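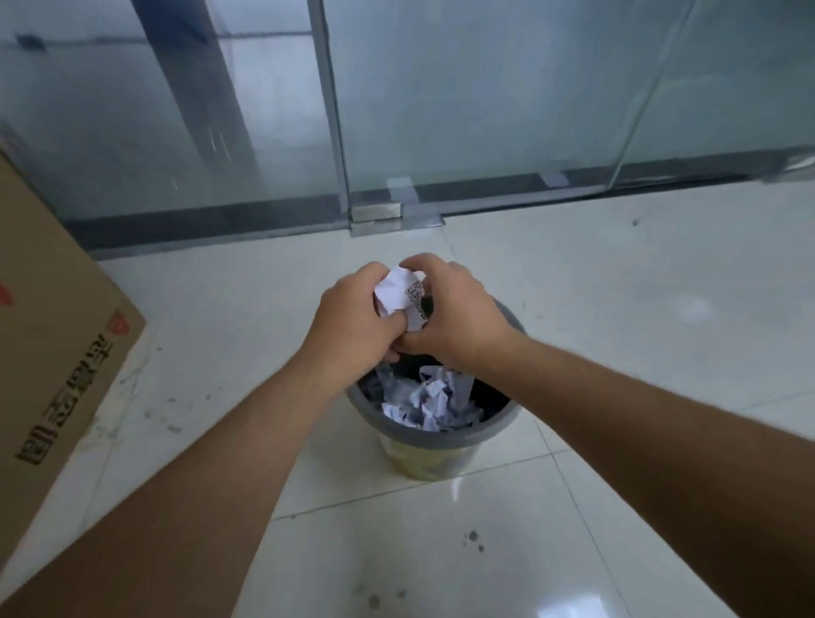
Stelios Deligiannis thinks the slow waltz should come out of the program altogether. It drags, he told me on the phone this morning, and people will go for coffee in the middle of it and not come back for the polka. He wants the polka straight after the march.

Friday, September 2, 2022

I said I would think it over. I did, while I did the dishes, and I still want the waltz. It has the only decent tune for the second clarinets in the whole first half, and I play second clarinet. I didn't tell him that part.

We play at Grirkodance on the last weekend of the month. The hall in Skungate has 50 chairs on the floor and another 50 in the balcony, and the balcony is where everybody wants to sit even though you can't hear the horns up there. Tickets went on sale through Trustia on Monday. I looked at lunch and we had sold 31. Last year at this point it was fewer, but last year we started later, so I don't know what that means.

Ran the waltz this afternoon with the metronome. The trouble is the pickup into the trio. I keep breathing a bar early and then I have no air left for the long F. If I breathe after the D it works, but then I come in behind the flutes. Tried it nine or ten times. The last two were all right. My reed is nearly finished and I have one good one left in the box, and I am saving that for the concert.

The march is fine. I could play it asleep, and last Tuesday I think half the band did.

Walked down to Nogueira at four for bread and had a custard tart standing up at the counter. They had the radio on and it was some light orchestra piece with a lot of pizzicato and a xylophone. I knew it right away and could not name it. I have heard it 1000 times. It was the music for a gardening program when I was small, or else for the weather. I hummed it all the way home and tried it on the clarinet when I got in, and it comes out in G very easily, but I still don't have the title. Will ask Thodoris Lambrakis, he has all those old LPs.

Later. Called Thodoris. He let me hum the whole thing and then said he had no idea, and could I do it again slower. Second time he said it sounded like something from an operetta, and he went off to look through the shelf with the phone lying on the table. I could hear him putting records on. He played me three overtures and none of them was it. We ended up talking about the concert order. He is for keeping the waltz but moving it to the second half, after the song medley, when people have already had their coffee. That seems sensible to me. It would put the polka where Stelios wants it, too.

Wrote to Stelios with the new order: march, polka, the Hungarian one, the serenade, break, medley, waltz, then the galop to finish. The galop right after the waltz will be hard on the trumpets. They can have the waltz off if they like, they only play the last sixteen bars of it anyway.

No answer from him yet. Supper was soup and the rest of the bread. Need to copy out the second clarinet part for the serenade before Tuesday, the photocopy is missing the bottom line on page two, and buy reeds, strength two and a half.

Half past ten and the pizzicato thing is still going around. The xylophone comes in on the second beat, not the first. Wrote down the first eight bars so I can play it for the flutes on Tuesday.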